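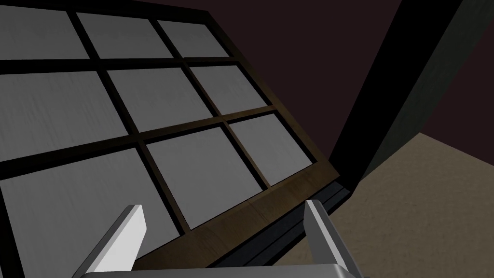
4. Planning and costing the equipment

4.1 What had to be bought

The budget for the first stage covered simulation only. No arm was ordered until the simulated trials had been costed and reviewed, and the money for physical equipment was held back under a separate heading. This section sets out how the first stage was priced, what was left out of the early estimate, and how the results were used to draw up the purchase list for the second stage.

Two suppliers were asked for quotes. Effiong offered a workstation with a three-year repair contract, and Mornton offered a cheaper machine with parts cover only. We took the Effiong quote at £3,881. The simulator licence, from Trisness, was charged by the seat at £498 a year, and one seat was enough for the work described in this paper. Storage was not in the first estimate at all. It was added in February, when it became clear that the recorded trials would not fit on the drive supplied with the workstation, and it came to £116.

The scenes were prepared by Anisa Tjoa. Her time was charged to the staff budget and is not included in the figures above. A group without someone in that role should allow for it, as building and checking the rooms took longer than any other part of the stage.

4.2 Using simulated trials to choose a gripper

The main purchase still open was the gripper. Ellent, who are funding the second stage, set a ceiling of £3,000 for the gripper and its mounting parts together. Most parallel grippers within that limit have a short stroke, and the question was whether a short stroke would do for household objects and fittings, or whether we should ask for the limit to be raised.

We ran the trials with the camera view looking down the fingers, so that the gap between them could be judged against whatever lay ahead. Both large fittings and small loose objects were included. Figure 4 shows a view with a small object, a lemon on an orange tray set into a yellow counter.
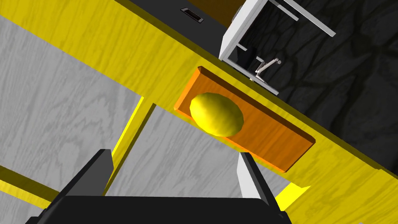
Figure 4. Wrist view from the simulated room, with the lemon on the left half of the tray and the sink further along the counter.

Small objects of this kind put little demand on stroke. They put more on the shape of the fingertips and on the height of anything around the object. A raised rim limits how low the fingers can come in from the side, and a thick finger needs more clear space next to the object than a thin one. We therefore moved part of the gripper allowance from stroke to fingertips, and the purchase list now includes two spare sets of different thickness.

Large fittings were treated differently. Window frames and counters were used to check reach and clearance, and no grasp width was taken from them. Paying for a longer stroke on their account would not have been sensible.

4.3 Limits of the estimate

Simulated trials say nothing useful about wear. Fingertip pads, cables and mounting screws all need replacing in a working laboratory, and we had no figures of our own for how often. The second-stage budget has a line for consumables based on the supplier's service schedule, to be revised after the first six months of use.

Delivery times were also left out of the first plan. The workstation arrived when promised, but the quotes for grippers gave much longer waits, and the order will have to be placed before the arm itself is delivered. Mounting parts should be ordered together with the gripper, after the flange pattern on the arm has been confirmed in writing.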